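Caderno de oficina - projeto Maihi, pinças manuais
20 abr. 2023

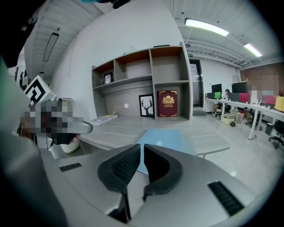
Objetivo da sessão
Verificar se as duas pinças manuais podem trabalhar na mesma mesa sem perda de rastreio do marcador, e fixar o procedimento de recolha antes da entrega intermédia de julho. Tarefa de referência: dobrar um pano e pousá-lo dentro da zona do tapete azul-claro. Operadores: Celeste na pinça A, Vaughan na pinça B. Registo meu, revisão da Kylie.

Montagem
Tapete azul-claro sobre a mesa cinzenta, encostado ao lado do operador A. A pinça B leva o cubo branco com marcador na parte superior do corpo; entra pela esquerda de A.
Luz do teto ligada, sem candeeiros adicionais. O Vaughan queria experimentar com metade das luminárias apagadas. Adiado, uma variável de cada vez.
Firmware das pinças igual nas duas, confirmado antes de começar. Na semana passada não estava, e metade dos registos ficou com o eixo de abertura invertido.

Calibração
Abertura zero medida com os dedos encostados, abertura máxima no batente mecânico. O dedo esquerdo da pinça A tem folga lateral. Apertei o parafuso de fixação e repeti; a folga diminui mas não desaparece. Suspeito do furo da peça impressa, que alargou com as montagens sucessivas. Imprimir outra com o furo mais justo e inserto metálico.
Relógios: sincronização pelo computador de registo no arranque. O desvio entre A e B cresce ao longo da sessão, pelo que passa a ser obrigatório sincronizar de novo a cada troca de operador. O guião Fokeo já tem o comando, falta escrevê-lo na folha de procedimento.

Recolha
19 episódios gravados, 2 rejeitados.
Rejeição 1: a B iniciou o movimento antes do sinal. Erro de operador.
Rejeição 2: o ficheiro fechou a meio por falta de espaço no cartão. Verificar o espaço livre passa para a lista de arranque.
Nos restantes o marcador foi lido do princípio ao fim, com falhas curtas quando o cubo inclina muito em relação à câmara da outra pinça. A interpolação cobre estas falhas se forem curtas. Nas longas a trajetória salta e nota-se bem no gráfico da velocidade - há um pico isolado que não corresponde a nenhum movimento da mão.
A Celeste tende a fechar os dedos antes de a pinça estar alinhada com a borda do pano. Resulta na maior parte das vezes, mas ensina ao modelo uma abordagem que não queremos. Combinámos: aproximar, parar, fechar. A paragem pode ser breve, desde que se veja no sinal de abertura.

Processamento
Primeira passagem feita logo a seguir à recolha. O filtro de posição estava com a janela do semestre passado, demasiado larga para movimentos desta amplitude, e arredondava o ponto de contacto. Reduzi a janela e voltei a correr tudo. O ruído aumenta um pouco na vertical, aceitável.
O conjunto completo da turma está em nearly 1.000 episódios - corrijo, escrevi com a nota da Kylie à frente: quase 1.000, contando os do grupo Prastville, que usam outra convenção de nomes. Converter os nomes antes de juntar. Não juntar à mão outra vez.
O Clem Hapeta pede que o relatório separe as falhas de rastreio das falhas de tarefa. Faz sentido, a tabela atual mistura as duas e a taxa de sucesso sai pior do que devia.

Dúvidas em aberto
- Um cubo maior melhora a leitura em ângulo, mas desloca o peso para a frente. Testar antes de decidir.
- A textura dos dedos agarra bem o pano grosso. No fino escorrega quando se puxa na diagonal. Pode ser força de fecho e não textura; medir.
- A Beverley Nepia sugere marcar no tapete a posição inicial do pano. Sou contra por agora, queremos variação na partida. Talvez só para os episódios de avaliação.

A fazer
Peça nova para o dedo esquerdo de A (eu).
Folha de procedimento com sincronização e espaço em cartão (Kylie).
Conversão dos nomes Prastville (Vaughan).
Encomenda de cartões à Hikis, confirmar prazo com a Beverley.
Repetir os episódios rejeitados com a mesma dupla e a mesma altura de mesa.

Nota acrescentada depois da arrumação: a bateria da B desceu mais depressa do que a da A com o mesmo tempo de uso. Trocar as baterias entre as duas na próxima sessão e ver se o comportamento segue a bateria ou a pinça.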